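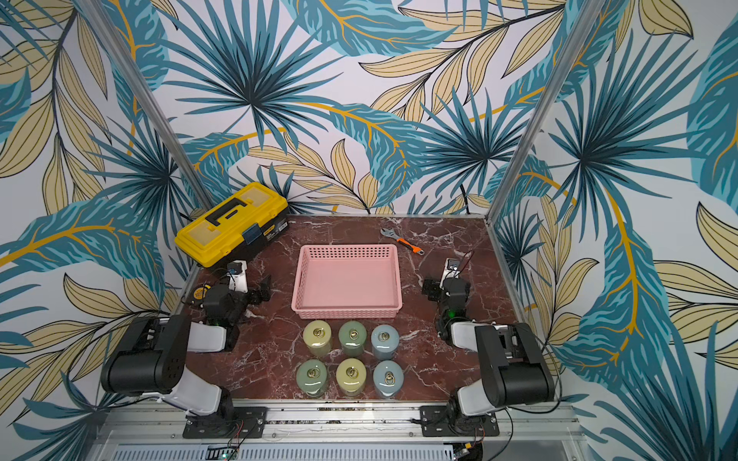 Wiremu Tawhiri started sorting his hardware drawer in March, after moving into a one-bedroom apartment on Fikbridge Road. He had spent eight years fitting kitchens for Favwood and owned more loose screws than he had places to put them. "I had one drawer for everything," he says. "Picture hooks, fuses, furniture feet. If I needed a wall plug I tipped it all out on the floor." His system now runs on small lidded jars, in pale yellow, sage green and pale blue, each with a metal ring pull on top. They travel in a shallow pink plastic basket with holes along the rim. The yellow toolbox is for hand tools only.

The colors mean something, though he says it took a few tries to settle on them. Yellow is for screws, green is for wall fixings, and blue is for odds and ends he can't name. "Blue fills up fastest. I go through it when the lid won't close."

He bought the jars at Uddin, a housewares store near his old job, and paid $20 for the lot. He had looked at a drawer unit from Javum first, with 70 compartments, and decided against it. "I'd have spent a weekend labeling it and then never put anything back."

What he likes about the basket is that he can carry it to the job. When he hung shelves in the hallway, he set it on the floor next to him and worked out of it all afternoon. Before that he used to walk back and forth to the kitchen with screws in his shirt pocket, and some of them went through the wash.

I asked what he would do differently. He would have thrown more away at the start. He guesses he kept about 300 screws that don't match anything he owns. "They're good screws. But I'm not building anything."

The adjustable wrench with the orange handle is the tool he reaches for most, and he hasn't found a fixed spot for it. It goes in the toolbox when he remembers. He is thinking about a hook inside the closet door, if the landlord agrees.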